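# Progress report: table cleaning and item sorting

Reporting month: April
Prepared for: Plulosov program office
Prepared by: Arno project team

## Where we are

Work on the table tasks went ahead as planned for most of the month. The grant covers two tasks, wiping marks off a white tabletop and putting small items back in their places, and both now have a written procedure. The wiping procedure is on its third draft. The sorting procedure still needs a section on lids.

We logged 41 wiping trials. The target for the whole grant period is 1,000, so the pace has to go up in the next quarter. The slow part is laying down the marks. Red marks are the hardest to grade once they smear, and two people scoring the same table did not always agree. We have written a short grading sheet and will use it from the start of May.

## Materials

- Tekex delivered the second batch of cloths late. We used the first batch longer than we wanted to.
- The red marker is being kept. A softer one was tried and dropped.
- Plates and lids are stored in one bin for now. A second bin is on order.

## Budget

Spending on supplies is under plan. Of the 2,000 set aside for consumables, most is still unspent. We ask to move part of it to the table surface, which will need replacing before the end of the grant if we continue at the higher pace.

## Work area

The table stays against the pale gray wall. Asfaw asked whether a darker surface would make the marks easier to score. We would like to finish the current series on white first, so the results can be compared.
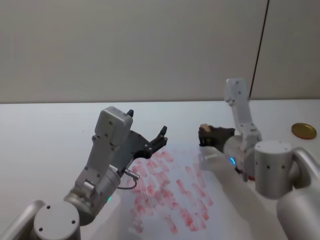
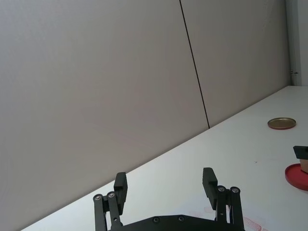
The other open question is storage. Moving the bins closer would save time between trials, but they would have to come off the floor, and the shelf we have is too narrow for them.

## Next month

1. Run the wiping trials with the new grading sheet.
2. Finish the section on lids and send it to Asfaw for comment.
3. Get a price for a replacement tabletop.
4. Repeat 8 of the earlier trials to check the scoring.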